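Two Brothers, One Sword: Our Film Studies Project
Shiyu Shao and Kayode Adeleke

We picked Sakisano because Kayode's uncle had it on an old disc, and I'd never seen a swordplay movie all the way through. It runs 117 minutes in our cut and I was hooked by the first rooftop fight! The plot is a revenge story (two foster brothers, one stolen sword, a very bad uncle), but what we wanted to know was how much of it gets told by fighting instead of talking.

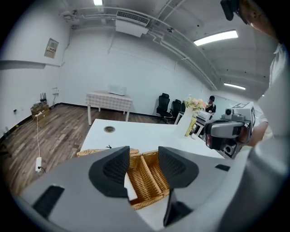

Fig. 1. The white table and the wicker basket.

So we logged every shot in the 6 big fights, 417 in all. Kayode did the stopwatch and I did the typing, and we argued a lot over whether a whip pan is one shot or two. The bridge duel has hardly any dialogue, yet it's where you find out the younger brother has known the secret for years. I missed that completely the first time. 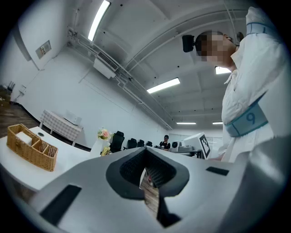
Zainab Danladi thought we'd been too easy on the ending, and said the sister gets one great scene and then just stands around while the men make up. She has a point. We went back to the last reel on Thursday and added her scenes to our log, which is in the appendix.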